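Chapter 8
Soft Things on Soft Surfaces: Folding Where You Stand

By the time you reach this chapter you will have folded a fair number of tea towels, pillowcases and napkins, nearly all of them on a table. Tables are lovely. They are flat and firm, and they stay where they are while you smooth a sleeve across them. Most of the folding done in ordinary homes, though, happens on the bed, with the sheet wrinkling underneath and half of last week's post still lying where somebody dropped it, and it is the bed we turn to now.

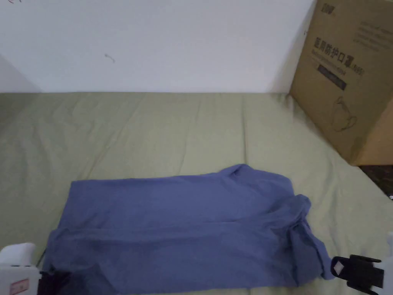 Reading time: 8 minutes

A long-sleeved top makes a good first subject, provided you are patient with it. The body of a shirt will usually settle into something like a rectangle with very little coaxing, and it is the sleeve that bunches up along the side seam and sulks there in a heap. Beginners nearly always go for the heap first. I did so myself for years, and I still catch my hand drifting towards it! Try starting from the side that is already smooth. Lay your palm on the straight edge, let it rest there, and with the other hand draw the sleeve gently outwards, lifting it a little as it comes – dragging it only carries the sheet along with it and gives you two sets of creases to deal with.

You will remember from the last chapter that a knit stretches and a woven cloth mostly doesn't. On a bed this matters more than it did on the table. A soft knit grips the sheet beneath, and if you pull at one corner the far shoulder may not move at all. Work from the middle towards the edges in short strokes, and look over the whole garment now and again before you go on.

Caroline Mwaipopo, who taught the evening class at Vamutero where much of this book was first tried out, used to have her students put the folded shirt to one side and look at the bed itself. What else was on it? A surface that is half taken up by a delivery that has been opened and left, with its brown cardboard box, its block of white foam and its crumpled packing and papers, gives you a smaller table than you think you have. You may clear it first or fold in the space that remains, and both are perfectly respectable. What you shouldn't do is let the cloth creep into the papers, for you will fold a sheet of something important into a jumper and not see it again until the autumn.

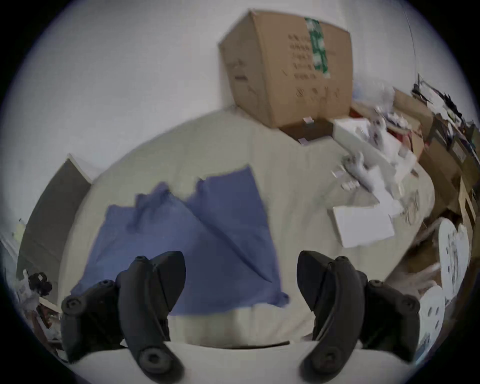

8.1 Finding the rectangle

Almost everything in the rest of this chapter depends on one habit, and it is worth a slow afternoon of practice. Before making any fold at all, bring the cloth to a rough rectangle. It needn't be neat, and a few soft wrinkles will do no harm. Look at the edge furthest from you and ask whether it runs more or less straight across the bed. Then look to each side. If one side has slid down and spread past the surface you are working on, bring that side back up before you touch the other, or its weight will go on pulling while your attention is elsewhere. 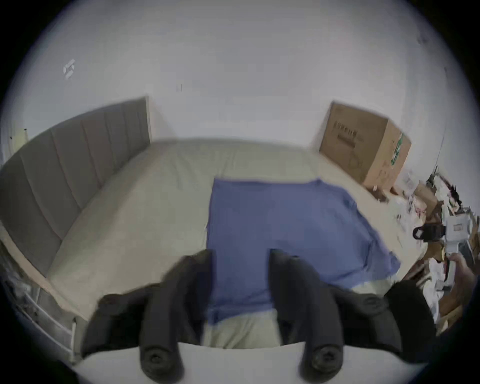 Fig. 8.3 Blue cloth lying roughly flat on a pale bed sheet, the right side draping down.

Keep this figure in mind as you work through the first exercise.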